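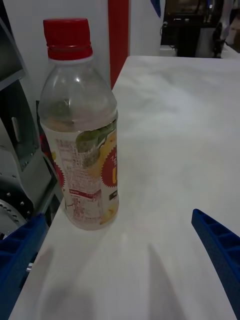
What I'm Putting on the Gripper Shopping List

I've been putting off the budget for the arm all winter, and this week I finally sat down with a coffee and did it. I love this part! Blank spreadsheet, too many browser tabs, everything still possible.

Fingers first. I'm sold on the ribbed blue ones, and I want 3 sets so I can quit babying them. Sodico quoted me $162 a set. Ostwood was a bit lower, but their mounting screws are an odd size and I already own a drawer full of the regular kind (a whole drawer, please don't ask).

Then the wrist camera. My rule is that it has to see both fingertips and the bottle between them while they're wide open. A clear bottle with a red cap makes a great test piece, by the way. See-through plastic up top, busy label below, and you learn fast what your camera can cope with.

The table mount is the one I keep going back and forth on. Putbridge wants $200 for a plate that Varma sells as part of a bigger kit, and I don't need the rest of the kit. Probably. I've changed my mind on that twice since lunch.

With shipping and a spare cable, the whole list lands at $1,603. More than I wanted, but I can spread it out and order the fingers in March. So excited to get those in!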